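Prelter
Demonstration recording and replay software for hand-held grippers and small arms

Home / Software / Prelter

I started writing Prelter in November because I was fed up with losing good recordings. I'd spend an afternoon doing the same little tidy-up task over and over, come back with a full card, and then find that half the runs were useless – the tracking had slipped, or the finger width had drifted away from the video, or I'd bumped something and not noticed. The tools I had would tell me this the next day. I wanted one that told me while I was still sitting at the desk.

So Prelter does three jobs. It takes in the wide-angle video and motion data from a hand-held gripper, works out where the gripper was for every moment of the recording, and gives you back a clean path that an arm can follow or a policy can train on. There's a viewer on top of all that so you can see what it thinks happened, and a scoring pass that flags the bits you probably want to throw away.

What you get

The tracker is the bit I'm proudest of. Fisheye pictures are lovely for seeing a whole desk at once and horrible for nearly everything else, so Prelter never flattens them. It works on the round picture as it comes, with a proper lens model, and you keep all the stuff out at the rim that other pipelines crop away. That turns out to matter a lot indoors, where the most useful corners and edges are often way off to one side (plain walls and plain desktops give a tracker very little to hold on to!).

Next is the finger mask. Your own gripper sits in the same part of every picture and never moves the way the world does, which confuses a tracker no end. Draw round it once in the mask editor, save it with the gripper profile, and Prelter ignores that patch from then on. The moving pads get their own mask, which opens and closes with the measured width.
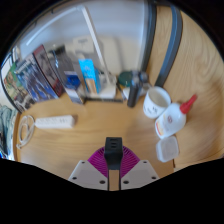 Gripper view over a desk, with the power strip and its coiled lead on the left.

Desks like that one are what I tune against. Cables are a pain, white things on pale wood are a pain, and a lamp head bends into a great long curve once the lens has had its way with it. If your lens model is a bit off, curves like that are where you'll spot it first: load the run, switch on the line overlay and see whether the drawn curve sits on the real one. If it wanders, run the calibration again before you record anything else.

Then there's replay. Pick an arm profile and Prelter checks every pose for reach, joint limits and speed, and colours the timeline green, amber or red. You can drag the base of the arm about in the viewer until the red goes away, and I have lost whole evenings to doing just that. It exports as plain CSV or as a training bundle with the video already lined up.

The planner add-on is separate. It was written by Jalen Crenshaw, and it fills in the approach and the retreat either side of a recorded grasp, so you don't need to record them every time. Jalen and I disagree about how cautious it should be out of the box – the default is his, the slider is mine.

Speed and hardware

On my own machine, a 57-second run takes roughly 80 seconds to process with everything switched on. You can turn off the second smoothing pass for a quick look, and I do that when I'm recording. You'll want 50 GB of free disk for a decent session. A graphics card helps with the viewer and does nothing for the tracker, so don't buy one on my account.

Runs on Linux and Windows. There's no Mac build at the moment.

Versions

Hiswood is the free one. It has the full tracker, the mask editor and the viewer, and exports CSV only.

Rosenthal is the paid one and adds the scoring pass, arm replay, training bundles and the planner add-on. One licence covers 2 machines, so you can have it on the recording laptop and on the big box in the corner.

Both read the same project files, and anything you start in Hiswood opens in Rosenthal with its masks and calibration in place.

Known niggles

Mirrors and shiny packaging can pull the tracker sideways. Hold the gripper still for a second at the start of each run and it copes far better.

Very long file paths on Windows still break the export. Sorry! Keep your project folder near the top of the drive.

The mask editor has no undo beyond the last stroke. Save often.

Support

Questions go to the forum, and I read all of it, though I'm slow when I'm in the middle of a release. Paid licences are sold through Lirkalska, who also handle invoices and lost keys, so please write to them for those.

Page last updated 19 June 2022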